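Thursday, November 14, 2024

Bench log, Vivico handheld gripper kit, evaluation unit

Kit is on loan through December. Scope of this entry: finger fit, pad wear, trigger feel, and whether the hand-held units are good enough for recording tabletop tasks before we commit to a purchase order. Quote from Vivico is 1675 per pair, fingers included, software license separate. The Billano kit is still the fallback and comes in lower, but with fixed fingers.

Unpacking and setup

Contents matched the packing list except for the hex key, which was missing. Used ours. Firmware loaded on the second attempt; first attempt hung at the device check and needed a power cycle. Calibration routine asks for full open, full close, full open. The manual has it as close, open, close. Follow the screen.

Jaw encoder reads to 200 counts over full travel. Coarse for thin objects, fine for cups and handles. Zero drifted by 4 counts between morning and afternoon. Not clear yet if that is temperature or the trigger linkage taking a set. Repeat tomorrow with the unit left powered overnight.

Fingers

Swapped the stock fingers for the flat pads. Swap is quick once the screws are started, but they cross-thread easily if the mount is held at an angle. Lay the unit on its back first. Do not use thread locker until we settle on a finger shape.

Stock pads (Skimstead compound, per the data sheet) marked up after one session. Vivico says this is cosmetic. Want a number for friction before and after, so set aside one worn pair and one new pair, bagged and labeled.

Flat pads held smooth plastic without trouble at low trigger force. Glass is less certain. With the jaws closing off center, one pad touches early and pushes the object before the other arrives. Operator corrects without thinking, but the correction goes into the recorded path. Ask for a note in the protocol: line up first, then close.

Recording

Ran 96 episodes across the day, mixed objects. Kamolrat export opened them without conversion. Timestamps between left and right units agree after the sync step; skip the step and they do not. The software gives no warning. Filed as a fault with Vivico.

Battery life was roughly half the printed figure with both units streaming. Plan on a spare set if we buy.
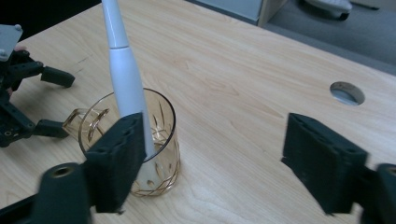

TASKS / MUG AND UPRIGHT OBJECT

Glass mug with handle, tall white object standing in it. Green flat fingers on one unit, black fingers on the other. Clearance is uneven at the approach, more on the right of the mug than the left, so this is a case for the line-up note under Fingers. Gold pattern on the glass may give the tracker something to hold on to; compare against a plain glass before drawing anything from it.

Open items:
Zero drift, repeat after overnight power.
Friction test, worn and new pads.
Plain glass for comparison.
Reply from Vivico on sync warning and missing hex key.
Ask Billano if the fingers can be changed at all.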